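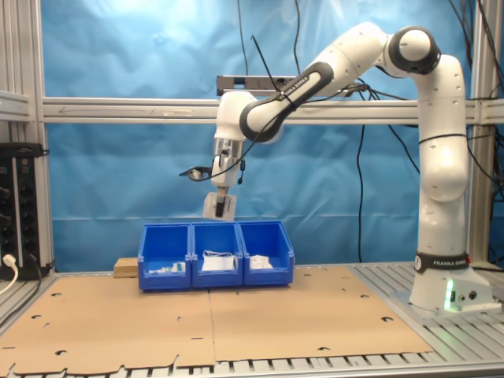
Cardboard over a slotted table top: keep it or bin it?
Workshop and Hobby Room > Benches, Storage and Tidying

plundurau_pete
Joined: May
Posts: 131
Oct 14, 2021

Hello all, and sorry in advance if this turns into an essay, my wife says I can't ask for the salt in under a paragraph. I've got an aluminium table with slots running the whole length of it, and I love it dearly, but anything smaller than a walnut goes down a groove and stays there until I fetch the tweezers. So I've laid cardboard over most of the top. Two panels, meeting at a seam near the middle, brown side up (well, it's brown on both sides). It has little holes and slots all over it and the front edge is a bit of a dog's dinner, but it's flat and it was free.

Behind that I've got three blue bins in a row, the stacking sort with the sloped lip, open side towards me. At the moment they hold a few small white and green bits on the left, a white folded thing in the middle and some crumpled white paper on the right, so I wouldn't call it a system yet.

What I'd like to know is whether people leave cardboard down for good or treat it as a stopgap. And would you put the bins on the cardboard or straight on the metal?

fraser_bench
Posts: 2,131

Lovely table, Pete! I had card on mine for years and was very happy with it. It's kind to whatever you put down, you can scribble measurements on it, and when it gets tatty you turn it over and start again. My one bit of advice is to do something about that front edge. Notches catch your sleeve, and the first time a sleeve takes a tray of washers with it you'll wish you'd spent five minutes with a steel rule and a sharp knife.

I'd have the bins straight on the metal myself. Card under bins creeps forward every time you pull one out, and you end up shuffling everything back at teatime.

Murray Fehr
Posts: 15

I'm going to disagree, in a friendly way I hope. Cardboard sheds. It doesn't matter how clean it looks, after a while you get brown fluff in the grooves underneath, and then you've still got to clean them, only with fluff in. I went over to a thin rubber mat from Zemon and I wouldn't go back. It also hasn't got any holes in it, and with respect, Pete, yours has got rather a lot. A small screw will find every one of them.

plundurau_pete

Murray, fair point about the holes, I did wonder. They don't bother me much with bigger bits, but I can see a grub screw vanishing. Rubber mats put me off a little as I had one that smelled of tyres all summer and we had to have the door open.

Have another look, this time closer in, at the part where there are fewer openings. I make it two ovals and a small triangular nick near the right edge, and the grooves do show through each of them.

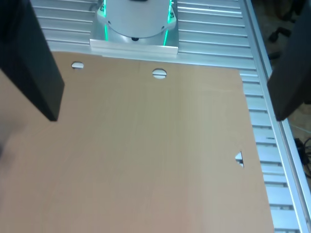 Cardboard on the slotted table, with a strip of bare metal left down the right side

fraser_bench

Oh, that's much tidier than I was expecting! I'd put a bit of brown paper tape over those two ovals and forget about them. The triangle I'd trim off or tape, whichever you've got the patience for. And I like the bare strip beside the rail, I'd keep that. It's somewhere to get a brush in.

Murray Fehr

Tape lifts. I'll say no more about it, except that it lifts.

The bare strip is where everything will roll to, by the way. Mine did.

Zachary Sawatzky
Posts: 131

Coming down on neither side here, as usual. I use card for messy jobs and take it off for everything else, and it lives behind the cupboard in between, which has kept it flat so far. For the bins I'd worry less about what they're standing on and more about what's in them. One sort of thing in each, with a label on the lip where your eye goes anyway. I bought a roll of Pradex labels ages ago and I'm still nowhere near the end of it. Wrappers and crumpled paper want their own place, or they slowly take over the lot. Ask me how I know (my kitchen drawer is a disgrace).

Also, Pete, is that a little block of wood by the left-hand bin? If it's spare, push it up against the side as a stop. I do that with offcuts and it works a treat.

plundurau_pete

It is a block of wood, well spotted, and I'm going to try exactly that! Bins on the metal then, front edge trimmed, tape on the holes, and Murray may come and laugh at me when it lifts. I'll have a go at the labels at the weekend if the grandchildren leave me any pens.

Murray Fehr

I shan't laugh. I might bring a mat.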